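Tarholm Opens Equipment Planning Program for Small Laundries and Textile Rental Plants

For release in May

Tarholm, a planning and purchasing service for commercial laundries, today opened a program to help smaller plants decide whether and when to buy robotic handling equipment for soft goods. The program is called Trunder and is open to independent laundries, uniform rental companies and hospital linen services.

Trunder covers the period before a purchase order is signed. A plant that joins receives a review of its sorting, feeding and folding stations, a written budget that runs through installation and the first years of service, and a set of handling trials using the plant's own goods. Tarholm does not make robots and takes no commission from those who do.

Most small plants price automation from the arm alone. The quote for the arm is easy to get and easy to compare. Grippers, guarding, floor work, electrical service, software licenses, spare parts and operator training often come in later, on separate invoices and sometimes in a different budget year. The Trunder budget form puts these on one sheet, with a line for each and a column for the year in which the money will be spent.

The form was tested with 7 laundries before today's opening. Two of them decided to put off buying and spend on conveyors and carts first. Tarholm counts those as good results and will continue to report them.

Handling trials take place at the Arango test room, which Tarholm runs for the program. Plants send up to 200 pieces from normal production, and are asked to include worn and mended items along with new stock. Each trial covers picking a piece from a pile, holding it while the arm moves, and letting it go at a set point. The plant gets a written record of missed picks, double picks and dropped pieces, sorted by type of goods.
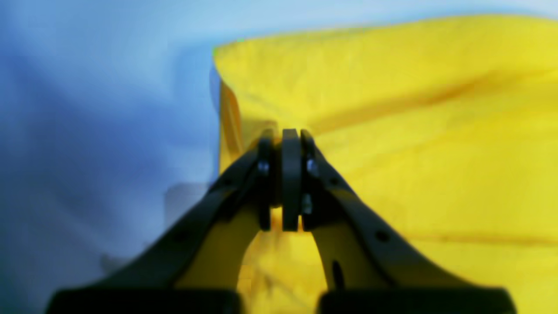
Fingers and pads should have their own line in the budget. They touch every piece that goes through the station, and a pad that suits a flat sheet may do poorly on a heavy jacket. Tarholm advises plants to ask each supplier for the price of a full spare set, the delivery time, and whether plant staff can change the pads without a service call. Answers to these questions go on the form next to the price of the arm.

Members also receive Grareck, a planning calendar that sets out the order of work from first review to startup. A typical schedule runs about 9 months. Grareck marks the points where a plant can still stop without losing a deposit, and it leaves room for lease approval, building permits and a second round of trials. Plants that run six days a week can schedule site work for a Sunday.

Trunder is sold at a flat fee, set by the number of stations under review. The fee is the same whether the plant goes on to buy, lease or do neither. Plants with more than one site may share a single budget form, but each site needs its own station review – ceiling height, power and cart traffic differ too much from building to building to copy one over.

Applications are open now. Plants should have the past year's piece counts by type, a floor plan, and a copy of any automation quotes already received. Quotes may be sent with the supplier's name removed.

About Tarholm

Tarholm provides equipment planning, budget review and purchasing support to commercial laundries and textile rental companies. It works with plants on washers, dryers, ironers, conveyors and robotic handling stations.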